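ok so my cousin asked me over dinner if robots can do the dishes yet, and my answer was so long that everybody had finished dessert by the time I stopped. Putting the rest of it here so my family can eat in peace 🧵

**1/** Short version: kind of, sometimes, slowly. A machine can pick up a mug. It can pick up that same mug all afternoon. Give it YOUR mug, the big ugly one with the handle glued back on, and now we're having a different conversation.

**2/** I've been going down this hole since October. I started with folding laundry (everybody does) and then got completely hooked on a way more boring chore: taking one basket off a stack of baskets.

**3/** You know when you grab a shopping basket and three come up together? And you do that little shake with your wrist and the extras drop off? You've never thought about that shake in your life. Try writing it down as instructions. I tried! I got to 39 lines and it was still wrong!!

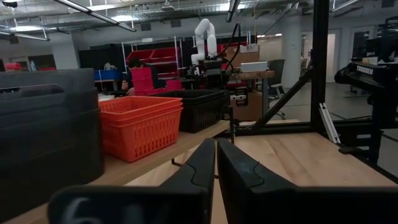 **4/** And nested plastic is sneaky. The rims overlap, so a gripper that's a hair too low gets two rims, and one that's a hair too high gets air. Slotted sides are nice because there's something to poke a fingertip into, but then you have to get the fingertip back out again.

**5/** Tanvir Munasinghe (we used to stock shelves together, he's at Runix now) told me his rule for shop chores: if a new hire learns it in 2 minutes without you talking, the robot will take forever. I hate how often he's right.

**6/** His numbers from one long evening of unstacking: 41 tries, 7 clean singles. The rest were doubles, drops, or the whole stack going for a walk across the table. He was THRILLED, by the way. The month before it was zero.

**7/** What would I let a machine do at home today? Vacuum, sure. Mow. Maybe carry a full hamper down a hallway if I've picked up the shoes first. Put away the Tupperware? Absolutely not, I can't even do that one.

**8/** In a shop I'm more hopeful. Same bins, same shelf, same height every day, and no toddler. If somebody gets basket unstacking to where you can walk off and get a coffee, I'd call that a real chore done.

**9/** Anyway if you work somewhere with a machine that does one dull job well, tell me which job and how often you have to go rescue it. Replies are open, I'll be reading them while I unload the dishwasher by hand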